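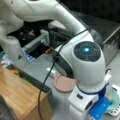
By Vasanthi Ranasinghe
Endano Robotics Newsletter, 20 July 2026

Our kitchen bench finally has a rulebook, and I'm more excited about it than I probably should be! Cleiton Brandão and I spent most of the spring arguing over how to write one that people would follow at the end of a long session, and version one runs to a single page, front and back. It takes effect for every arm at Endano in August, and our partners at Mridha will be trying the same page on their own bench.

The trigger was our log. We went back through 1,438 recorded runs and found 499 with no note of how the bench was laid out at the start. The motion data in them is fine, but good luck repeating one (I tried, with 34 of them, and gave up before lunch). 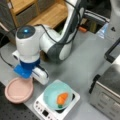
So the first rule is about the start card. Before a run, the operator writes down each dish, what it's sitting on and what's in it. "Carrot in blue bowl" won't do any more. We want "carrot in blue bowl, bowl on cooktop," or on the counter, or wherever it happens to be that time. Filling in the card takes less than a minute once you've done a few.

The second rule covers appliances. Treat the cooktop and the toaster oven as live until you've checked them yourself, and check again after a shift change. Toy food and plastic dishes stay off any surface that has been heated that day. Cleiton wanted this in capital letters and he got his way.

Third, cables. Walk the full length of every cable on the arm before powering up, then take the wrist through its widest turn at slow speed and watch for anything pulling tight or catching on the furniture. If a loop hangs low enough to reach a dish, stop and clip it back. 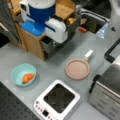
Resetting gets its own section, and it's my favorite part. Hands stay out of the reach zone until the arm is parked and the operator has said "parked" out loud. Then one person resets, only one, and reads the new start card back before stepping away. We borrowed the read-back from the folks at Zimen, who have been doing it for years on much bigger machines, and it's wonderful how many small mix-ups it catches.

There's also a speed rule: when the gripper is working close to an appliance, we cap it at 85 millimeters per second. Some of you will find that slow. Try it for a couple of weeks and send me your numbers, I really do want to see them.

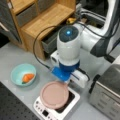

The gripper by the pink plate, with the carrot in the blue bowl.

Printed copies are in the rack by the Gukness room, and the start cards are in the tray underneath. Comments on version one go to Cleiton or me before the end of August, and scribbles in the margins are very welcome.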